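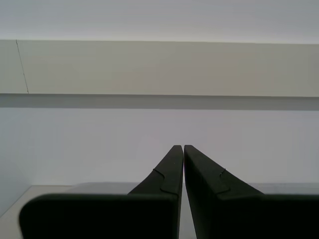

Clutuvano, 2021-03-05

Minutes of the Prilari stores meeting

Teodora Tomić welcomed everyone warmly and thanked those who had come over from Briseck, with a special word for whoever brought the biscuits. The April minutes from last year were agreed at last.

Packing: there was a long and friendly talk about how the Darko order should go out. We settled on 15 parcels to a shelf, heavy ones at the bottom, with labels facing outwards (this was asked for more than once!). Some 85 parcels are still to be packed.

Tidying: agreed that the tables be cleared at the end of each session and that string and tape go back in the drawer. Teodora will write this up for the door.

Money: £1,409 in hand. New shelving held over to the next meeting.

Closed at 6 pm.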